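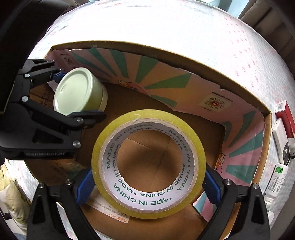
Packing tape won't stick to boxes stored in a cold garage

I'm packing up a two-bedroom apartment and have been keeping the filled boxes in my brother-in-law's garage until the move in December. The garage isn't heated. I taped the boxes with clear tape from the hardware store, one strip over the top seam and one over the bottom. When I went back after a couple of weeks, the tape had lifted at the ends on a lot of them, and two had opened completely along the top. The bottoms have held so far, but I don't trust them.

The boxes are a mix. Some are new Restex book boxes and the rest came from the grocery store. It seems worse on the grocery store ones but it happened on both. I also noticed that the tape splits down its length when I pull it off the roll, and then I lose the end and have to pick at it with a fingernail.

Is this the wrong kind of tape, or am I doing something wrong? I would like to avoid taping everything a second time and having it fail again on moving day. The truck is a rental and the drive is 707 miles, so the boxes will get shaken around.

lynn_in_duluth

Declan Ó Súilleabháin

There are two common adhesives on clear packing tape, acrylic and hot melt. Acrylic handles sunlight and long storage well but grabs slowly, and in the cold it may hardly grab at all. Hot melt grabs right away and does well on a rough surface, but it gets soft in a hot attic or truck. Check the label for a temperature range. There is usually one for putting the tape on and another for storage, and the first one is the one that matters to you.

If you can, bring the boxes indoors overnight before you tape them. Keep the rolls in the house too. Wipe the cardboard with a dry cloth first, as garage dust is enough to stop any tape from sticking. Then lay the strip down and rub it hard with your palm or a folded rag. Most people skip the rubbing. The adhesive needs pressure to bond.

Run the tape at least 3 inches down each side of the box. Short ends are where lifting starts. For books, put a second strip beside the first on the bottom, overlapping a little, and one more across the middle.

The grocery boxes are probably worse because recycled cardboard sheds fibers. If you look at the back of a strip that came off and it's fuzzy, the tape did its job and the box surface let go. Paper tape that you wet before applying does better on those.

The splitting is usually thin tape, a nick in the edge of the roll, or a roll that has dried out. Pull it slowly and at a steady angle. Fold the end under when you stop so you can find it again.

boxman3

Buy thicker tape. I moved offices for years and we went through 2,000 boxes in one summer with the cheap stuff, never again.

K. Haugen

I agree with most of what Declan wrote, but don't tape over the old strips. New tape stuck to loose tape will come off with it. Peel or cut the old one away, and if the top layer of the cardboard tears, put the new strip a little to one side.

Also, get the boxes off the concrete. Mine sat on the floor one winter and the bottoms went soft from the damp. A couple of pallets or some scrap lumber will do it.

lynn_in_duluth

Thanks. I checked and the backs of the strips are fuzzy on the grocery boxes and clean on the new ones, so I guess I have both problems. I'm going to bring them in a few at a time and redo them in the kitchen. The books are going first.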